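I finally watched Trasto, and I have been going on about it to anyone who'll sit still long enough!

It's a horror movie, sort of. A family inherits a furniture warehouse in a port town called Bandik, and something has been living in the wardrobes for a very long time. That's the whole setup. I'd put it off for ages because the trailer makes it look like every other haunted house picture, all slamming doors and violins, and the movie I got was slow and odd and properly funny in places. There's a dinner conversation near the start that runs nine minutes without a cut, and I was gripping the armrest over a bowl of soup.

The colour is gorgeous too. Everything in the warehouse is mustard and brown, and then you get one green door at the far end of the hall, and you spend the rest of the movie checking whether it's open (I won't say).
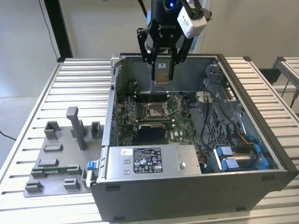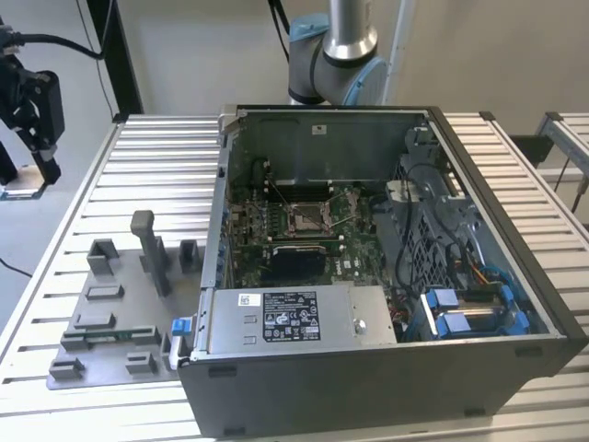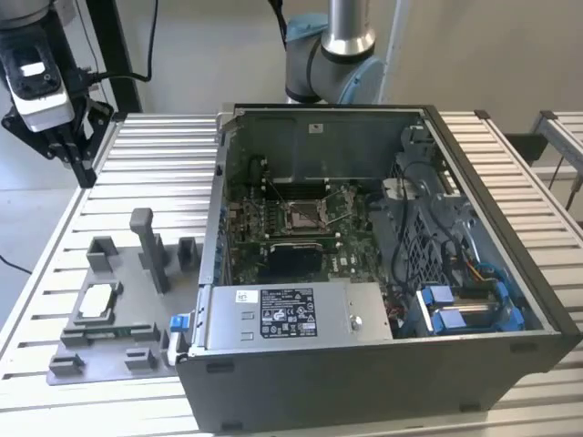
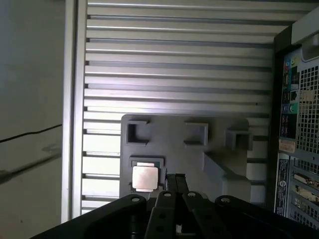 Computer hardware on and around the bench; the last one is the processor in its grey tray.

I do have a couple of grumbles. The creature shows up in full with half an hour still to go, and it was much scarier as a noise. The subplot about the harbour insurance could lose two scenes and I'd never miss them. And the ending leans on a song that everybody is going to recognize from commercials, so our row got the giggles at exactly the wrong moment.

But the sound! Mangubat, the little outfit that did the audio, deserves every bit of praise going. You hear wood settling behind you, then beside you, then nothing at all for what feels like a full minute. See it in a theatre if you possibly can. Ours was the old Uvia downtown, with the squeaky seats, and even the squeaks helped.

I've already started on the director's earlier shorts. There are three of them, and the one set on a ferry is my favourite so far. The follow-up feature is supposed to be out in September and I'll be there opening night with far too much popcorn.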